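The bottle problem

I have now spent the best part of a fortnight watching robots try to pick up bottles, and I've got to the stage where I can't tidy my own kitchen without noticing which way round I hold things. (By the neck, mostly, if it's empty. Under the belly if it's wine.) My partner has asked me to stop saying "nice approach" when he gets the milk out.

It started in November, when Fotini Katsaros wrote to the magazine. She'd read our piece on warehouse pickers and thought we had been far too kind about the grippers. All the fuss goes on the arms, she said, and on the clever software, and then people bolt on whatever fingers came in the box. Would I like to come and see four sets of fingers have a go at the same job? I would, very much! I packed sandwiches.

The bench is upstairs at Jakovis, a small testing outfit above a tile showroom. There are two arms side by side at the front of a table, grey walls on three sides, and a lot of purple cable. Fotini runs the place with Bit-na So, who writes the control code and does most of the talking when something goes wrong. They had been asked by a kitchen equipment firm to find out which fingers could be trusted with glass, and the firm had very sensibly said they didn't want to see any more films of robots stacking foam cubes.

So the job is bottles. Glass ones, standing up and lying down, full and empty, plus a wire wine rack to take them out of and put them back into. It sounds easy. A toddler could do most of it, though you wouldn't want them to.

The first set I watched was the Duledov, a pair of plain flat fingers with a thin rubbery skin. They're cheap and they're quick, and on anything standing upright with a decent neck they were lovely. In they went, a little squeeze, up it came. I was ready to give them the prize there and then. Then Bit-na laid a clear bottle on its side and told me to watch.

The trouble with a bottle on its side is that it's a roller. Touch it with one finger a moment before the other and off it goes. The flat fingers came down neatly either side, the left one arrived a hair early, and the bottle trundled away across the table as if it had remembered an appointment. They tried again slower. It rolled slower. On the third go they got it by pinning it against the table first, and I could hear the glass squeak, and I didn't like that at all.

"You've gone pale," said Fotini.

I had a bit. It was a nice bottle.

Next up were the Velel fingers, which have ribs and a bit of give in them. You press one against something round and it bends to fit, more like a hand than a pair of tongs. These were much better on the roller. It didn't seem to matter so much if one side got there first, as the finger wrapped a little and waited for its partner. What they didn't care for was the rack. A wine rack is all wire and gaps, and a finger that bends to fit a bottle will happily bend to fit a wire as well. Twice in the first hour the Velel went in for a neck and came out with the whole rack dangling off it. Bit-na hit the stop button both times without looking up from her screen, so I gathered she'd seen it before.

The third set was made by Song, and it's the one I most wanted to like. Soft pads, beautiful action, whisper quiet. It's also fat. There simply wasn't the space between two bottles in the rack to get those pads in, and after an afternoon of nudging and fretting we agreed it was a very good gripper for somebody with more room. The fourth was a set Bit-na had printed herself, ribbed at the tips and stiff at the root, and she refused to give it a name. I'm going to call it the home-made one. She may write in.

Now, the cameras. I hadn't planned on writing about cameras but you can't avoid it with glass. Clear bottles are horrible to see. A depth camera throws out its light, the light goes straight through, and what comes back is a picture of the table with a sort of rumour in the middle of it. Labels help enormously. Put a dark label on a clear bottle and the software perks right up, except that it then thinks the bottle is the size of the label. One arm spent a whole morning grasping with great confidence at a bottle half the proper length.

Dark wine bottles are a bit kinder, and foil on the neck is kinder still until the lamp catches it. Aliki Margaritis looks after the vision side two mornings a week, and her answer to nearly everything is to move the light. I teased her for this. Then she moved the light and the success rate on clear glass went up in front of my eyes, so I made the tea and kept quiet.

There's also the matter of what else is on the table. In the early tests they'd had just the one bottle, dead centre, and everything worked a treat. Fotini can't stand that. Kitchens are full of stuff, she says, and you don't get to clear the worktop every time you want the olive oil. So in goes a little chest of drawers, in go things that aren't bottles at all, and some of it gets put somewhere plain awkward. The arms have to reach round it without sweeping it on to the floor. The two arms have to miss each other too, and I'd never properly thought about that. Two elbows in a small space is a real squeeze. I counted myself lucky to see only one proper clonk.

Which brings me to the trick that changed my mind about the whole thing. By the second week they'd stopped asking one arm to deal with the roller alone. One gripper takes the base end, the other takes the neck end, both close together, and up it comes level. It's how you'd lift a sleeping cat. With two arms the flat Duledov fingers, which I'd all but written off, did very nearly as well as the ribbed ones. They only ever needed somebody on the other end.

Timing is the hard bit there. If one arm lifts first you get a tilt, and a tilted bottle slides, and then you're in the roller business again from a greater height. Bit-na had the pair of them slow down for the last little stretch before contact. I found it oddly tense to watch, two black grippers creeping in on a bottle of fizzy water.

I asked for figures, and I got them. Across the four sets they logged 2,134 attempts, most of them run overnight when the showroom was shut. Every set got a minimum of 60 goes at the lying-down bottle, one arm and two. I won't print the full table (Fotini is still arguing over what counts as a drop) but the order was clear enough. With one arm, the home-made fingers came top and the Velel second. With two, the gap closed up so far that I'd choose on price. The Song was last in the rack and first everywhere else, and I hope somebody finds it a good home.

Fitting matters as well, if you're thinking of doing any of this yourself. Swapping the Duledov took a few minutes with a hex key. The Velel took me 30, and I say me because they let me have a go, and a fair bit of that was spent on my hands and knees looking for a washer. Leave plenty of slack in the cable at the wrist. I didn't, and the poor arm got halfway through a turn and stopped like a dog at the end of its lead.

On my last afternoon they ran the lying-down bottle once more with both arms, and I pulled up a stool.

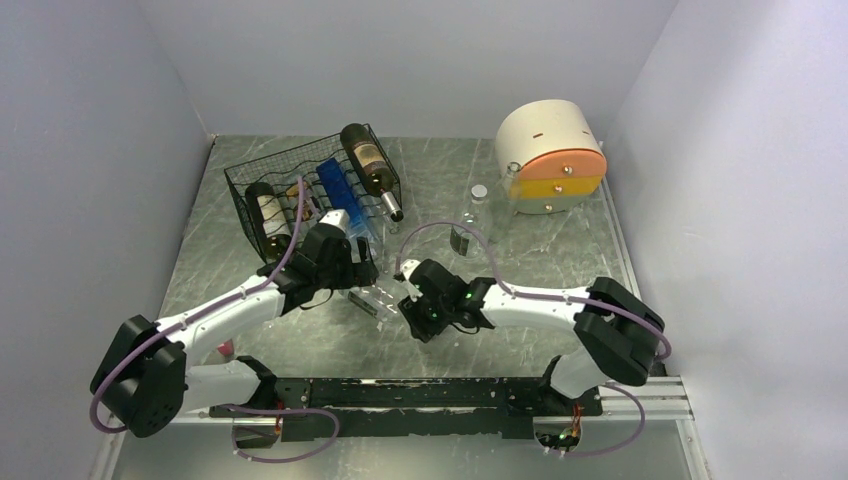 I'd have stayed all evening if the tile people hadn't wanted to lock up. Fotini's next plan is jars with lids, one arm to hold and one to twist, and she reckons the ribbed fingers will come into their own. Bit-na's money is on the flat ones. I've said I'll bring the sandwiches again, and a jar of gherkins I haven't managed to open since the summer.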